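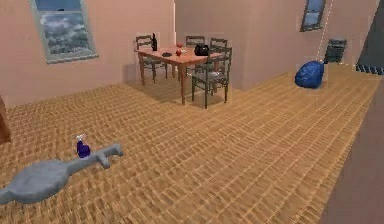 Workshop tips for club race timers

Looking after your chips, mats and clocks between events

Most timing problems on race morning start on the shelf. The tips below come from our own bench at Rundport and apply to most chip systems used by running and cycling clubs.

Batteries

Charge the reader battery the day after the event, even if the next race is months off. Lead-acid batteries lose capacity when they are left flat. Top them up once a month over the winter and write the date on a strip of masking tape on the case.

Take the AA cells out of handheld timers and display clocks before you put them away. If a cell has already leaked, wipe the contacts with a cotton swab dipped in white vinegar, then with a clean damp swab, and leave the door open overnight. Wear gloves.

Reusable chips

Ankle straps can go in a mesh bag and be washed on cold. Remove the chips first. Hang the straps up and keep them out of the dryer, which ruins the hook side. Pick lint out of the hooks with an old toothbrush or a pet comb.

Wash the chips in a bucket of warm water with a little dish soap. Rinse, and spread them on a towel. Don't use bleach.

Sort them into boxes of 40 by number. A missing chip is easy to find in a box of 40 and very hard to find in a laundry tub. We once spent most of an evening on chip 1283, which was in the tub lid.

Mats

Sweep off the grit before rolling. Mud comes off best when it has dried. Hose the mat if you have to, but keep the connectors up out of the water and cap them.

Roll loosely with the cable on the outside. Don't fold. Store rolls on their side, not on end, and don't stack anything on top. If a mat has picked up a curl, lay it flat in a warm room for a day with a few books along the edge.

Cables

Coil over and under, and fasten with a hook-and-loop tie. Tape leaves a residue that collects sand. If you already have residue, a little rubbing alcohol on a rag will lift it.

Mark both ends of every cable with the same color of electrical tape. Our Fuslow reader has four antenna ports, so we use four colors, and the ports have a dab of matching paint.

Testing

Set everything up indoors a week before the event. Walk a chip over each mat at both edges and in the middle. Check that the reader clock and the laptop agree to the second. Then clear the test reads, or chip 3733 will show up on Sunday with a very fast 5K.

Spares box

Fuses, cable ties, a marker, safety pins, two pens, a pencil for rain, a flashlight, and a printed start list.

Last updated 18/01/2019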